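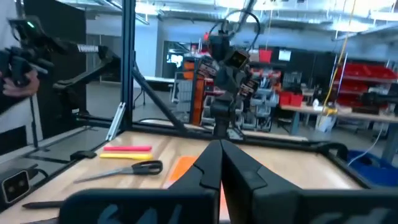

Enda Sheehan

Flirnside Zweiarm-Zelle, Messplatz für Greifversuche mit Handgelenkkamera

Kurzfassung für alle, die nur wissen wollen, was drinsteckt und was wir damit rausbekommen haben. Ausführlicher Bericht folgt im August, Tadhg Kinsella schreibt noch an der Auswertung.

Wofür
Vergleich von zwei Arten, Demonstrationen aufzunehmen: Arm direkt von Hand führen oder Teleoperation mit Handcontroller. Gleiche Aufgaben, gleiche Teile, gleiche Lernmethode danach. Teile bewusst flach und unbequem – Schere, Stifte, dünne orange Platte. Würfel greifen kann inzwischen jeder.

Aufbau
Tisch mit heller Holzplatte, Rahmen aus schwarzen Aluprofilen, Strebe an der Seite. Parallelgreifer mit schmal zulaufenden Fingern, Oberfläche gummiartig. Eine Kamera am Handgelenk, dazu Stereokamera am Rahmen. Handgelenkkamera sieht beide Fingerspitzen, das ist der Punkt der ganzen Anordnung. Wer den Greifer wechselt, muss neu kalibrieren, sonst passen die Daten nicht mehr zusamen.

Software: Keane 6, Aufzeichnung und Abspielen in einem Programm. Ältere Aufnahmen lassen sich einlesen, aber ohne Greiferkraft.

Datensatz
1.786 Demonstrationen nach Aussortieren, aufgenommen in Plellthorpe. Aussortiert wurde alles mit Bildausfall oder wenn der Bediener mitten im Griff neu angesetzt hat. Über das zweite Kriterium kann man streiten, haben wir auch. Jede Aufnahme mit beiden Kameraströmen, Gelenkwinkeln, Greiferweite.

Ergebnis bisher
Teleoperation besser bei flachen Teilen, und zwar deutlich. Vermutung: beim Handführen verdeckt der eigene Unterarm der Person die Stereokamera, das Netz lernt dann an einer halb verdeckten Szene. Mit Handgelenkkamera allein schrumpft der Abstand, verschwindet aber nicht. Bei der Schere kaum Unterschied. Beide Varianten fassen gern an der Klinge statt am Griff, daran arbeiten wir.

Testreihe dazu: 132 Versuche pro Variante, Lage der Teile jedes Mal neu gelegt, Licht unverändert. Wechselndes Licht nicht geprüft. Andere Tischoberflächen auch nicht – helles Holz ist gutmütig, auf dunklem Untergrund würde ich die Zahlen nicht einfach übernehmen.

Was man wissen sollte
Fingerbeläge verschleißen. Nach etwa 3.000 Griffen tauschen, vorher reinigen reicht meistens. Kamerakabel mit Schlaufe verlegen, nicht straff, sonst zieht es bei gedrehtem Handgelenk am Stecker. Controller vor der Aufnahme einschalten und Nullage bestätigen, sonst springt der Arm beim ersten Kommando.

Verfügbarkeit
Zelle als Bauplan mit Stückliste, oder fertig montiert über Jostness. Datensatz auf Anfrage, vorerst nur für Forschung. Kalibrierplatte liegt bei der montierten Version bei, beim Bauplan bitte selbst drucken und auf etwas Ebenes kleben.

Fragen zur Mechanik an mich, zur Auswertung an Tadhg.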